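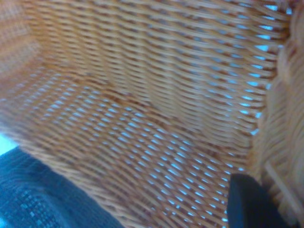 図4　籠の内面の編み目

4．編組品の記録における用語の不統一とその影響

4.1　問題の所在

地域の収蔵施設が保管する籠類の台帳は、長期にわたって複数の担当者が書き継いできたものが多く、同一の技法に異なる名称が与えられている例が少なくない。前章で述べたとおり、木工品や陶磁器については部位名称の標準化が比較的早く進んだが、編組品については、産地ごとの呼称、職人の間で通用する呼称、博物館学の分類語が併存したまま今日に至っている。本章では、ファダム地区の収蔵施設が保管する籠類の台帳371件を対象として、技法、素材および形状に関する記載の揺れを整理し、検索および比較研究に及ぼす影響を検討する。

台帳の様式は大別して二種ある。旧様式は自由記述欄のみで構成され、寸法と受入経緯のほかは記載者の裁量に委ねられていた。新様式では技法欄と素材欄が独立して設けられたが、選択肢となる語の定義が示されなかったため、旧様式の記述がそのまま転記された件が相当数含まれる。以下では両様式を区別せず、記載された語そのものを分析の単位とした。

4.2　技法名の揺れ

技法欄において最も混乱が著しいのは、「編む」「組む」「巻く」の使い分けである。立て材に横材を交互に潜らせる技法は、一般に「ざる編み」と呼ばれるが、対象台帳では「笊目」「平編」「籠編み」「横編み」などの語が同義に用いられていた。一方、「籠編み」の語は複数本を一組として交差させる技法を指す例もあり、同じ語が異なる構造を意味する事態が生じている。

図4に示すように、籠の内面では材の重なりが短く傾いた畝となり、段をなして連続する。このような表面の特徴は、写真が添えられていれば後の研究者にも確認できる。しかし、文字のみの台帳で「斜め編み」と記された場合、それが材の走行方向を述べたものか、畝の見かけの傾きを述べたものか、あるいは籠を傾けて観察した結果であるのかを判別することは困難である。プライス（Gwilym Price）は同地区の調査報告において、観察方向を併記しない技法名は構造の記録として扱うべきではないと指摘しており、本稿もこの立場を支持する。

さらに、底部と側面とで技法が異なる籠について、いずれか一方のみを記した台帳が認められた。底部の組み方は製作の起点にあたり、産地の推定において重視される。にもかかわらず、受入時の点検では側面の状態が優先されるため、底部の記載は欠落しやすい。台帳上は同一技法に分類されながら、実見すると底部の構造が異なる籠も含まれており、技法別の集計を産地別の傾向とみなすことには慎重を要する。

4.3　素材名の揺れ

素材欄では、「籐」と「藤」の混同が全般にわたって認められた。籐はヤシ科のつる性植物、藤はマメ科の植物であり、両者は繊維の性質も加工法も異なる。手書きの台帳を活字に改めた際の誤記と推定される例もあるが、記載者が両者を区別していなかった可能性も排除できない。また、「つる」「皮」「芯」など、植物の部位または加工後の形態のみを記し、植物名を欠くものがあった。

外観による素材の同定には限界がある。色調は経年、塗装および燻しによって変化し、表面の艶も使用の程度に左右される。ニコラス（Eleri Nicholas）は、材の断面が観察できない籠については「丸材」「割材」「平材」の別を記すにとどめ、植物名を推定として別欄に置く方式を提案した。この方式は情報の確度を台帳上で明示できる点に利点があり、隣接するディレルの施設ではすでに試行されている。ただし、推定欄の記載が検索時に確定情報と同等に表示される問題が残されており、システム側の改修が課題となっている。

4.4　検索に及ぼす影響

用語の揺れが検索結果に与える影響を確認するため、20語の検索語を選定し、統制語彙を適用した場合と適用しない場合とを比較した。検索語には、技法名、素材名のほか、「背負い籠」「手付き籠」など用途または形状を示す語を含めた。

統制語彙を適用しない場合、技法名による検索では、同義語で記載された籠の多くが結果から漏れた。反対に、「籠編み」のように多義的な語を用いると、構造の異なる籠が混在して抽出された。用途を示す語では漏れが比較的少なかったが、用途の推定自体が記載者の判断に依存しており、受入時の聞き取りが残されていない籠については根拠を遡ることができない。

留意すべきは、統制語彙の適用によって原記載が失われる危険である。産地の呼称には、製作者の理解する工程の区切りや、注文主との間で用いられた等級の区別が反映されている場合がある。これらを標準語に置き換えて原語を削除すれば、技法の伝承に関する手掛かりが損なわれる。したがって、標準語は検索用の付加情報として登録し、原記載は表記を改めずに保存することが望ましい。

4.5　記載要領の提案

以上の検討を踏まえ、編組品の台帳について次の記載要領を提案する。技法は底部、側面、縁、把手に分けて記し、観察した面が内面か外面かを明示する。素材は形態と植物名を別欄とし、植物名には同定の根拠を付す。産地の呼称が判明している場合は、聞き取りの相手と時期を添えて原語のまま記録する。写真は全形のほか、内外面の編み目および底部の接写を含め、撮影方向が分かるよう縁の位置を注記する。

既存の台帳については、全件を一度に改訂する必要はない。貸出、修復、展示等のために実見の機会が生じたものから順次追記し、追記者と追記日を残すことで、新旧の記載を比較できる状態を保つことができる。なお、縁の始末と把手の取付けに関する用語は地域差がとりわけ大きく、対象台帳のみから標準語を定めることは適当でないため、次章において聞き取り資料と併せて検討する。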